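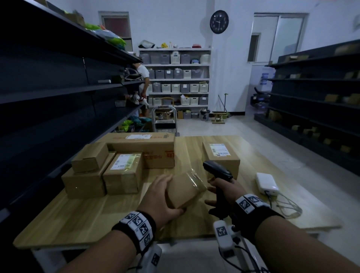
Parcel scanning: status of the Binton set

Collection for the parcel scanning task moved to the Binton packing room on Tue 26 October. The set now holds 838 recorded episodes, of which 804 passed review and went to training. The other 34 were dropped, most of them for lost wrist tracking.

An episode starts with both hands off the parcels and ends when the last label on the table has been read. The operator steadies a parcel with the left hand and scans with the right. Each wrist carries a strap of printed marker tags, and hand position is recovered from the tags together with the head camera view. If the tags on one wrist are out of view for more than 4 seconds, the episode is flagged and a reviewer decides whether to keep it.

Itzel Pacheco rewrote the operator sheet after the first review. The main changes:

Keep cuffs pushed up clear of the straps.
Mix parcel sizes in every session. Boxes and small taped packages should both be on the table.
Leave at least one label facing sideways, so that the operator has to turn the box or move the scanner.
Do not tidy the table between episodes. Cables and other equipment may stay where they are.
Other people may go on working at the shelves during recording.

The last two points are new. The Presodari set was recorded at a cleared bench with a plain backdrop, and the policy trained on it did poorly once the table held anything besides parcels. Training on both sets together raised first-try scans on the test bench to 71 percent. Small packages in clear tape are still the weakest group. Glare on the tape hides label edges from the head camera, and the policy tends to hold the scanner too far back.

Melnyk is checking whether the scanner's trigger signal can be logged with the video. At present the moment of the scan is marked by hand, which takes longer than any other part of labeling.

The next batch will be recorded at Bala in December. Operators who have worked only from the old sheet should read the new one before booking a session.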